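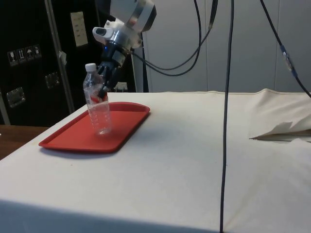
Saturday, late morning. Bottles and trays, Padari bench

Right, writing this up before lunch because last time I left it till the evening and couldn't read half my own scribbles. Kettle's on.

The chore for this bit of the project is clearing up after people. Bottle on a red tray, arm comes down, fingers close round the bottle, bottle goes somewhere else. A toddler can do it (a toddler would also empty it over the floor, but still). We picked the clear bottle with water in it on purpose. Empties are too easy, they weigh nothing and you can squash them into any shape and call it a grasp. With water in, the weight slops about and the thin plastic gives where you squeeze, and that's much closer to what's sitting on a real kitchen worktop on a Saturday.

Main finding so far, if I can call it that: coming in from the side at mid height is the one to stick with. I'd been pushing for a grab up near the cap, thinking the neck would be stiffer, and I was wrong, it swings like a bell. Round the middle you've got the ridges to help and the water's weight sits nearer the fingers. The label gets half covered by the fingers, so anything that depends on reading the label mid-grasp is a non-starter. Somebody remind me of that when we get to the recycling idea, please!

Closing force. I set it to 50 on the Jiter controller (its own units, don't ask me what they are in newtons, the manual is no help at all) and left it there all morning. At 200 the bottle crackled and went in at the waist, so let's not. There's probably a nicer number somewhere in between but I got bored of hunting and wanted to see the whole job run.

Tray notes. The raised rim is a pain. If the bottle is lifted straight up, fine. If the planner gets clever and starts sliding sideways before it's properly up, the base catches the rim and the whole tray comes along for the ride, which made me laugh the first time and swear the second. I've put a 12 mm lift in before any sideways move is allowed. Crude, but it's what you'd do with your own hand without thinking. Putting down is the same thing backwards: come over the rim high, then down, then let go, and wait a beat before pulling the fingers away or they drag it over.

The cloth. It's got grubby, and the right-hand side has lifted into a crumpled ridge with a ragged-looking edge. I'm leaving it as it is for now. Real tablecloths do that, and if we only ever test on a nicely ironed surface we'll be in for a shock at the Tarigan flat. Would still like a flatter one for the calibration runs though, so if there's a spare over at Drandura, can whoever goes next bring it back?

So can it do the washing-up yet? No. Can it clear a table? Sort of, if you've got all day and you only drink water. My honest feeling is that the picking up is pretty much there and it's the deciding that's miles off. Is this bottle finished with or is someone coming back for it? You or I would look at who's in the room, or just shout. The arm has no opinion. For now I'm telling it everything on the tray is fair game, and I suspect a real household would throw it out of the window by teatime.

Speed is the other grumble. I've got the pause between moves at 1000 ms, mostly for my own nerves, and it feels like waiting for a lift. Want to bring that down bit by bit next session and see when the water starts making trouble.

To do:
Try the same grasp with the bottle brim full, then nearly empty
Look for a squeeze setting between 50 and 200 (properly this time, with notes)
Two bottles on one tray, close together. Dreading this
Have a go at a mug, handle facing away
Loosen the cap a bit and see whether squeezing makes it leak. Towels first
Copy the lift setting into the shared settings, I've only changed it on the bench machine

Stopping there, the kettle clicked off ages ago.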